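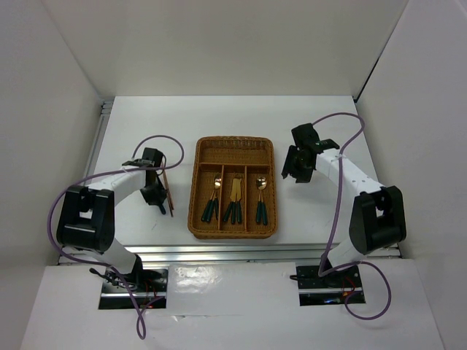

Veltley Fund — progress report on the two-arm table project
Reporting period: February to date
Submitted May 25, 2020

Hello again, and thanks for being patient with me on this one. You asked for the spring report to cover the open day at the Ambridge workshop, so that's most of what follows, with the money and the schedule at the end.

First, the open day happened! We kept it small, with visitors coming through in groups of 5 and each group getting its own slot at the table. I'd worried that people would drift off once the arms were moving, as they aren't fast, but most groups stayed right through and I had to shoo a couple of them along so the next lot could get in.

We picked table setting as the theme because everyone has an opinion on it. The wicker cutlery tray went in the middle of the work surface with an arm on either side, knives in the center compartment and spoons left and right, gold ends to the back and green handles to the front. The long compartment across the back stayed free as somewhere to move things to. The green and gold set was my choice (I'll own up to it, it came out of the small items budget), and shiny metal is harder for our software than the dull gray stuff we practiced on over the winter, so I wanted to see how we'd cope.

Pretty well, on the whole. Picking out a single spoon and laying it on the table was the part people liked best, and the arms managed it more often than I'd dared promise you in February. The knives were trouble. Their handles fan out at the front, the gripper tends to catch two together, and then you get a slow and rather sad untangling while everybody watches. One visitor asked if we could just buy fewer knives. I've written that down under "ideas."

The white walls around the table earned their keep too. In the old setup, anyone walking past in a bright coat could throw things off, and I'd have spent the whole open day asking people to stand back. This time they could lean in as far as the rail and it made no difference that I could see.

Some things I'd like to fix before the next visit:

Cables. The purple ones still hang in big loops off the grippers and down over the front of the table. They stayed out of the way on the day, but I was watching them more than I was watching the spoons. Proper clips are on order from Skurnmont.

The clear sheet at the front. It's scuffed and it throws glare, and two groups complained about the reflections. A matte one would be better.

My talk. Far too long — I've cut it to 3 minutes.

On numbers: between the winter practice and the open day we have logged 760 tries at picking up a utensil, nearly all of them since we moved to the new table. The target in the grant agreement was lower for this stage, so we're ahead there. We are behind on the written guide, which is still a pile of notes in my handwriting, and I'd like to ask for the deadline on that to move to the end of the next period.

On money: we're inside the budget. There's $200 left on the materials line and I'd like to put it toward the matte sheet and a second tray, if you're happy with that. A quick yes by email is fine.

Next up is the Ventura demonstration, where we'll have a bigger room and a much less forgiving crowd. I plan to drop the knives down to a single layer for it and add a part where both arms hand something across the tray. We tried that twice at the end of the open day with the last group. It worked once and I may have cheered. You're welcome to come and watch, and the log sheets are in the shared folder if you want to look through them first.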